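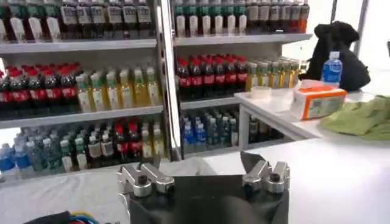
Figure 1. Bottled drinks on the two shelving units behind the white table, grouped by kind.

4.2 Bottles, trousers and the habit of lining things up

The shelves came into this study by the back door. Our subject was the folding of clothes on a plain white table, and the drinks had been put behind it for a separate piece of work on how people restock after a busy spell. We had meant to ignore them. Our participants did not, and so this section deals with two kinds of tidiness that were never supposed to meet.

The arrangement in Figure 1 follows what Sembiring, in her earlier notes on corner shops in Lirville, calls grouping by neighbour: like stands beside like, and the groups change along the shelf without any gap or divider to announce it. Dark cola bottles with red caps give way to yellow tea bottles with green caps. Water, with its blue caps, is lower down, which in Lirville was explained to us as sensible and in Jitadby as an insult to water. The two units largely repeat one another. A shopper who dislikes what is on the left may therefore dislike it again on the right.

What interested us was how quickly the grouping was taken as a rule. When a tea bottle was moved in among the colas during the November sessions, 68 of 90 participants put it back before starting on the clothes, although the instruction sheet mentioned only clothes. Of the others, 3 told us they had noticed it and had been annoyed throughout. The remaining participants either did not see it or have made their peace with the world, and our questionnaire was unable to tell these states apart.

Clothing enjoys no such respect. A bottle has a front, a cap and one obvious way to stand. A pair of trousers has, on paper, a front as well, but it gives this up the moment it is dropped on a heap. Shboul's coding scheme (see section 3.4) separates the work of folding into finding, flattening, halving and placing, and finding took up more of our participants' patience than the other stages together. Several held a garment up by what they took to be the waist and were corrected by a leg.
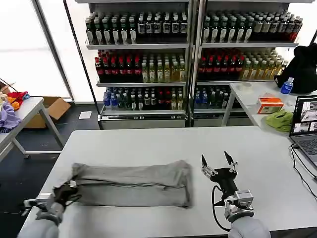
Flattening is where opinions begin. The long item laid out lengthways, with a crease down it, is the form most of our participants reached first, and a good number of them regarded it as finished. Others treated it as raw material and went on to fold it across, once or twice, until it was small enough to be called put away. Neither party thought much of the other. In the Donnelly interviews the first group described the second as fussy, and the second described the first as people who own an ironing board for show.

The side table deserves a word, having attracted most of the complaints. It was kept for clothes waiting their turn, heaped with no attempt at order, and a garment was allowed to hang over the edge if that was how it fell. Participants who had just spent a full minute squaring off a sleeve asked whether they might also tidy the heap. We said no. Some did it anyway, in passing, by tucking in whatever hung lowest, and these cases are coded as "unrequested" and left out of the timings.

Earlier work offers limited help. The Prandeck handbook, still the usual source on domestic sorting, gives 2000 words to the storage of jars and one paragraph to trousers, in which the reader is advised to use common sense. We have followed its terms where we could. Its distinction between "resting" and "stored" objects suits the drinks very well, and fails at once with cloth, which seems able to rest anywhere and be stored nowhere.

We make a modest claim from all this. Rigid goods on a shelf show their own order, and a stranger can restore it without being told what it is. Folded cloth hides its order inside itself, so that two neat piles made on different principles may look the same until somebody needs a pair of trousers from the bottom. Section 4.3 reports what happened when we asked for exactly that.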